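Caring for Wood Floors and Large Tables in Shared Rooms
Household Guidance Series, Gilmartin Housing Association
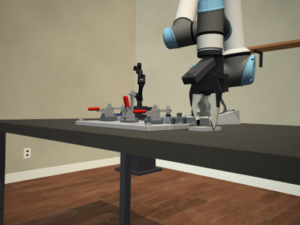 Long dark table in a room with beige walls and a reddish-brown wood plank floor.

This page is intended for residents of the Tonberg and Cumton buildings who have wood plank flooring in their homes or who reserve one of the shared rooms. It covers routine cleaning, protection against scratches, and the treatment of minor marks. Residents with carpet or tile should refer to the separate page on those surfaces.

Routine cleaning

Sweep or vacuum plank floors at least twice a week. Use the bare-floor setting or a soft brush head. Rotating carpet brushes should be switched off, as they throw grit across the boards and dull the finish.

Damp mopping is suitable for sealed floors only. Wring the mop until it no longer drips, work along the length of the planks, and dry the area with a clean cloth. Steam cleaners are not permitted on any wood floor owned by the Association. Vinegar and ammonia products should also be avoided.

Furniture and felt pads

Attach felt pads to the feet of all tables and chairs. Clean and dry the foot before applying the pad and leave the adhesive to set for 12 hours before the furniture is put back into use. Pads on dining chairs wear quickly and should be inspected every few months.

Long tables must be lifted by two people, one at each end. Dragging a heavy table even a short distance can leave grooves that require sanding. Residents may borrow furniture sliders from the office at Tonberg during opening hours.

Dark tabletops

Dust and fingerprints show readily on dark surfaces. Wipe with a slightly damp microfiber cloth, then with a dry one, using straight strokes from end to end. Do not use spray polish near the floor. Overspray makes boards slippery and is difficult to remove.

Place coasters under glasses and a folded towel or trivet under hot dishes. A white ring left by moisture will often fade on its own within a day or two. If it remains, lay a dry cotton cloth over the mark and pass a warm iron over the cloth for a few seconds at a time, with the steam turned off. This method is for solid or veneered wood and should not be used on plastic or laminate tops.

Scuffs and scratches

Rubber scuffs on the floor can usually be removed with a clean pencil eraser. For light scratches, use a wax filler stick close to the color of the boards, press it into the scratch, and buff with a soft cloth. Reddish floors vary considerably in shade, so test the color behind a door first. Deep scratches, lifted boards and gaps wide enough to admit a coin should be reported to the office. Please do not attempt to refinish Association floors.

Humidity

Wood shrinks in dry winter air and swells in summer. Small seasonal gaps are normal and close again by May in most homes. Keep indoor humidity as steady as possible, and wipe up spills at once.

Requests for replacement felt pads may be left at the front desk in either building. Quote form 397.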